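Sorting and Packing Assistant, Lost Property and Reuse (part-time)

Location: Dalier Leisure Center, lower level
Hours: 2 shifts per week, morning or late afternoon
Reports to: Meriem Shawky, Collections and Reuse Manager

About the service

The Bretari Trust operates the lost property and reuse service for the Dalier and Nasr leisure centers. Articles left in locker rooms, sports halls, cafeterias and parking areas are brought to the sorting room at Dalier, where they are recorded, stored for the required period and either returned to their owners or prepared for donation. The service receives around 700 articles in a typical month, with a marked increase in August, when the summer sports program ends.

The Trust is seeking a Sorting and Packing Assistant to join the team at Dalier. The post is permanent, subject to a probationary period of 96 working hours.

The work

The sorting room handles small personal belongings and light sports equipment. Bags, cases, key rings, soft toys, water bottles, goggles, racket covers and single gloves make up the greater part of the intake. Each article is placed on the sorting table, examined for a name or other mark of ownership, described in the register and assigned to a shelf or bin. Descriptions must be brief and accurate. An entry reading "toy" is of little use to a parent calling about one particular toy, and the assistant will be expected to note color, material and any clip, ring or strap attached.

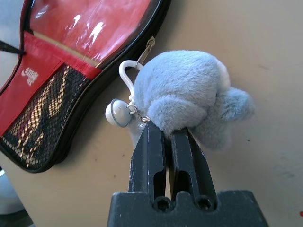

Gray plush keychain with white clip hook; red and black table tennis paddle case.

Cases and covers are opened on receipt, and the contents are entered under the same number. Articles found together are kept together until the storage period has ended. Keys, cards and electronic devices are passed to the front desk at Dalier and are not held in the sorting room.

Duties

Receive and unpack deliveries from both centers.
Enter each article in the Kotent register and attach a numbered tag.
Answer inquiries from the public by telephone and at the counter.
Brush, wipe or launder articles cleared for donation, according to material.
Pack cleared articles by category and prepare the packing list for each box.
Leave the table clear and the shelves in number order at the end of each shift.

Requirements

Applicants must be at least 18 years of age and able to write clear descriptions in English. Experience in a store, stockroom, library or similar setting is desirable but not essential. The post involves standing for much of the shift and lifting boxes of moderate weight — a step stool and a hand truck are provided. Patience with members of the public is required, particularly with children who have lost something of importance to them.

Training in the Kotent register is given during the first two weeks. No prior knowledge of the system is expected.

Terms

The post is paid at the Trust's Grade 2 hourly rate. Staff receive free use of the swimming pool and table tennis hall at both centers outside peak hours, as well as a work apron and a locker.

How to apply

Applicants should submit a resume and a short letter to the front desk at either center, marked for the attention of Meriem Shawky. In place of a longer statement, please include a register entry of no more than 40 words for any small object in your home. Applications without this entry will be returned. Interviews will be held in the sorting room at Dalier and will include a short practical exercise in tagging and packing.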